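8th May – Kasprzak open day, notes

Back from the demo at Kasprzak. Writing this up while I still remember what I was annoyed by. Two arms, one task box, one white booth. The pitch is general manipulation: buttons, sliders, switches, cables, knob, one policy for all of it. Varora supplied the software and Karkar the arms, as far as I could follow the talk before the demo. The slides went by fast and I did not get copies.

The headline number is 193 successful runs out of 400. Give them credit for putting it on a slide at all. What they did not put on the slide is what counts as a run. I asked. A run is one operation, so pressing a button is a run and moving a plug is a run, and both go into the same pot. I asked for the split by operation and was told it would be in the June write-up. Until I see that, I have no idea what 193 means. If most of those are button presses, I am not interested. We had a dumb pneumatic finger pressing buttons on the old test bench for years.

I also asked if a person was in the loop during any of the 400. The answer was "not for the scored part." Need to find out what the unscored part is.

The booth bothers me too. White walls, white table, soft even light, no clutter. I understand why you would start there. Our bench at Grollivcombe has a window on one side, a scratched gray mat and usually somebody's coffee on it. Asked if they had tried it outside the booth and got a long answer about future work.
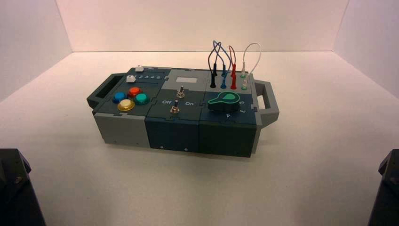
Task box in the booth, patch cables plugged in. Arms at the two near corners.

The box itself I liked, more than the robots. Three square modules that lock together like jigsaw pieces, with a carrying handle at each end. You could swap a module without redoing the whole thing. Buttons and sliders on the left one, toggle switches in the middle, patch cables and the rotary knob on the right. It is the right kind of mix, because it goes from very easy to fairly nasty. The four buttons are big and domed and differently colored, so that is the easy end. The sliders have small white knobs and sit behind the buttons, so the gripper has to reach over. I would expect that to be harder than it sounds.

The cables are where I would look first. They stand up in loops over the banana plugs and two of them are the same dark blue and cross each other. Which blue goes where? I could not have told you from where I stood without leaning in. If the policy can sort that out from a camera, good. If it has just learned that the left plug is always in the same place, that is a different claim, and I would want to see it with the plugs moved around before each run.

What I saw live, in order:

Buttons – fine, all four, a bit slow.
Toggle – got it on the second try. First try it slid off the lever. They did not reset in between, so I do not know if that goes down as one run or two.
Knob – turned it, overshot, came back. No complaint.
Slider – skipped, "for time."
Cable – pulled one plug out cleanly. Did not put one back in. I waited for it and then we were moved along for coffee.

So, no insertion and no slider. Those were the two I came for.

Cycle time was 27 seconds for the toggle by my phone, including the miss. Not a fair measurement, one sample, but I am writing it down because theirs was quoted as 12 and I would like to know from where to where they measure. Our own numbers start when the arm leaves home and stop when it is back. I suspect theirs do not.

One thing in their favor: when the first toggle attempt failed, it backed off and tried again from a slightly different angle with no one touching anything that I could see. Our setup would have stopped and sat there. I would take that behavior even at the slow speed.

To do:
– Get the June write-up and look for the split by operation.
– Ask if the box drawings are available. We could build the middle and right modules here even if we never touch their software.
– Ask again about moving the plugs between runs.
– Ask what the little window in the middle module is for. Forgot to.
– Do not agree to a loan unit until they have shown a plug going in.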